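3.2 Collecting the demonstrations

All demonstrations were gathered on one rig, the Oseck station, in the Tivdale lab, over a stretch of April evenings when the building's wifi was quieter. Operators drove the arm by hand controller and saw the wrist view only. No overhead view during driving, although one was logged. We wanted the person to be stuck with the same information the policy gets later – otherwise people correct for things the policy can't see and the examples become hard to learn from.

Target was 400 episodes. An episode starts with the arm parked and ends when the operator presses the foot switch, wether or not the task got done. Failed episodes kept, tagged, not used in the main training run (see 3.4). Operators got 5 practice tries before anything was recorded. Some wanted more and we said no, partly for time, partly because slightly clumsy driving covers more of the space near the object.

Tasks are short tabletop moves: pick up, shift, put down. Objects were swapped between episodes from a list drawn up beforehand and surfaces were changed between blocks. Tile went in as a surface late. Grout lines give strong straight edges everywhere and the Tsegaye baseline had only been trained on plain tops, so we expected trouble there. Figure 2 is a wrist frame of the kind that goes into the training set as is.
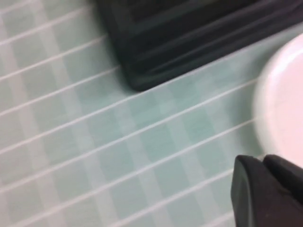

Why keep blurred frames in the training data at all? Blur shows up whenever the wrist moves fast, so a policy trained only on sharp frames meets inputs at run time that it never saw in training.

Figure 2. Wrist-view frame on green tile, gripper fingertips close to a white rounded object, dark ridged object further up. Motion blur left in.

We did try filtering. A simple sharpness score was computed per frame and the lowest scoring ones dropped, with the actions on either side joined up. Training loss looked nicer. Rollouts were worse, mostly in the last stretch before contact, where the joined actions made the arm jump. Dropped the filter after 2 runs and went back to the full streams.

Partial views are a related problem. Near contact the target tends to run off the side of the wrist image, and glossy white things lose their outline to highlights. We did not crop or re-center. The Flustellow loader stacks the current frame with the 3 before it, so an earlier and wider look at the target is often still in the input when the fingers are close. Longer stacks were slower to train and we didnt have the GPU hours to check them properly.

Labels are thin on purpose. Each episode carries a task string, the surface, the object list and the success tag, all typed in by the operator straight after the foot switch. No per-frame labels, no boxes or masks. Typing mistakes in the object list were fixed by a script where the match was obvious and left alone where it wasnt – the policy reads only the task string so the rest matters for splits, nothing else.

Splits are by session, never by frame. Neighboring frames are close to copies of each other and a random split puts near-duplicates on both sides, which made our first validation numbers look far too good.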